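Can a machine clear the table after children yet?

Posted by Mathias_home

Good evening to all. I run a small day nursery and after lunch we have always the same work: coloured plastic bowls, plates and cups to collect, stack and put in the cupboard. A salesman from Vollis told me that an arm could do it within 2 years. Before I believe him I would like to hear from people who know. Is it possible today, for a normal price?

Dariusz Wilczyńska

I worked five years with arms on a packing line at Flonport, so I can tell you what I know. In a factory the part comes always to the same place. Your children do not do this.
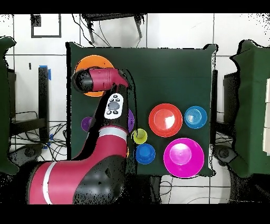 Stacking is a harder job than carrying. The machine must find each dish, decide which one goes first and take it by the rim without pushing the neighbour. When a small cup is partly behind the arm, like the purple one there, a camera looking from that side does not get the whole cup, and the program has to guess or look again. A person does this without thinking. Thin plastic is also difficult -- it bends when you hold it too strongly.
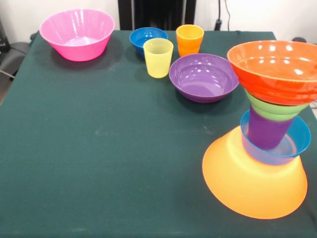
Then there is the question of order. If you tell a machine only "make a stack", you should also tell it which sizes go below, and which way up. For a cupboard you want bowls inside bowls, otherwise the door will not close.

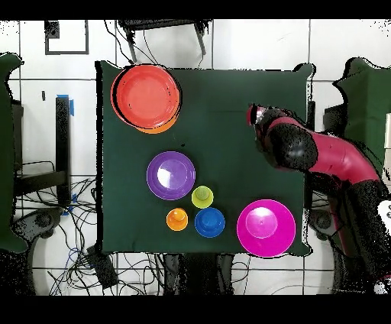

About price, I would ask the salesman for the cost with installation and with the safety part, as small children will be near. At Flonport the fence and the sensors were more than 1,000 pounds, and this was before anybody taught the arm anything. My advice is to wait.

Rarnimon

no. buy a trolley and let the kids put their own cups on it, ours do it from age 2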